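4.2 Transparency rules and the habits of donors

Supporters of disclosure laws tend to assume that a donor, once named, will behave like a person who has been named. The Jarville records give this idea a rough ride. When the town council lowered the reporting threshold for gifts to local campaigns, 113 donors were on the books. By the next election 69 of them had moved their money to civic associations, whose devotion to parks and street lighting grew sharply in the weeks before polling day. Awan calls this "compliance by relocation," a kinder phrase than the one used by the election clerk we interviewed.

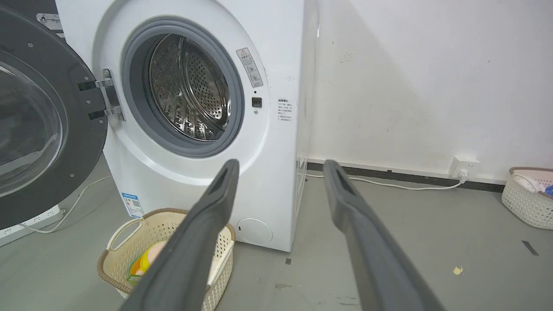
Figure 4. Front-loading washing machine with the door open.

The associations were hardly secret. Each filed its accounts on time, in tidy columns, and each listed its income under "general support," a heading that covers a good deal of ground. Of the nine associations we traced, four shared a mailing address, and two of those shared a telephone that was answered with a simple hello. None had broken any rule we could find, and we looked for longer than our grant strictly allowed.

Candidates were relaxed about the matter. Asked whether they knew who was paying for the leaflets that praised them, most said they had not read the leaflets.
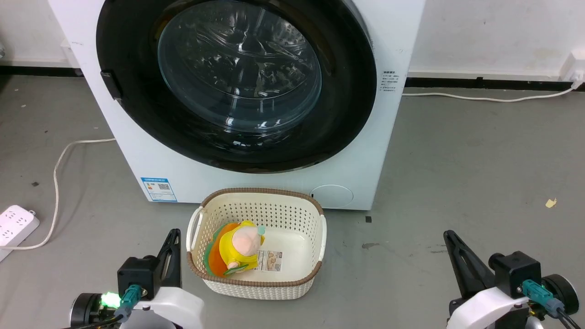
Yaman followed a different path. Its council left the threshold where it was and capped total spending instead, with the result that campaigns became cheaper on paper and started earlier. A cap that runs from March invites a great many friendly dinners in February, and the Yaman filings, which begin on the first permitted day, have nothing to say about them. We were able to rebuild part of the earlier spending from hall rental records. These undercount private homes, where we suspect the food was better.

Section 4.3 takes up the enforcement budgets of both towns, a shorter subject.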